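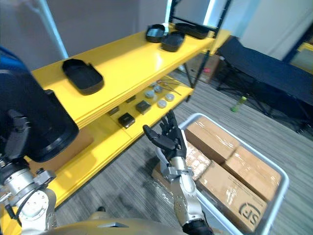
*Yellow shelves, black trays on top.*

Sunday

Finished Rusura at last. I had 30 pages left this morning and thought I would save half of them for tonight, but I read straight through and let the coffee go cold.

It is a slower book than the cover promises. The cover talks about a war and a crossing, and the crossing doesn't start until chapter 17. Before that it is mostly the two sisters running the ferry office and not telling each other what they know. I liked that part best. The older one keeps a ledger of who has crossed and who hasn't come back, and the author lets you read the entries without comment. The soldiers arrive and the writing gets louder and I skimmed a little.

The ending I'm still not sure of. The younger sister gets as far as Wubshet and the last chapter is her letter home, which may or may not be sent. I went back and read it twice. I think it was sent. The stamp is mentioned.

Copied out the line about the river in March. Also looked up whether there is a real Wubshet and found nothing that matched, so I suppose the author made it up.

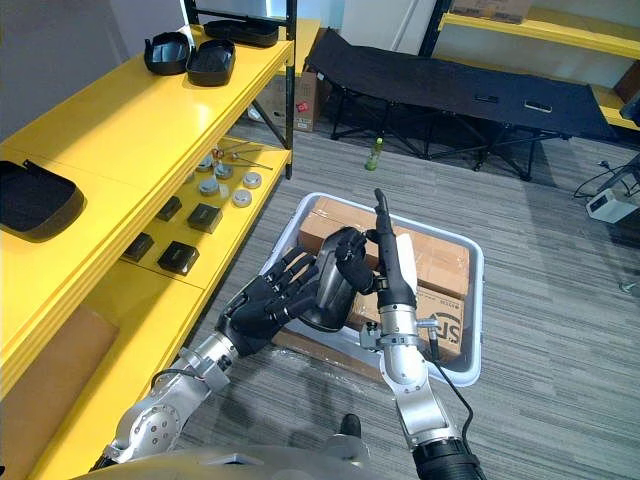 Kevow wrote back after lunch to say the letter was never sent, that the stamp is the one from the first chapter and it was already used, and that I should read the ledger entries again before making up my mind. I hadn't connected the stamps. Went and checked, and the first one is green. The color of the second isn't given. So we are both guessing.

Gave it four stars in my notebook, almost five. Took one off for the battle.

Next is Estimine, which is shorter and has been on the nightstand since December. Read 10 pages before supper. It starts in a train station and so far I can't tell who is talking.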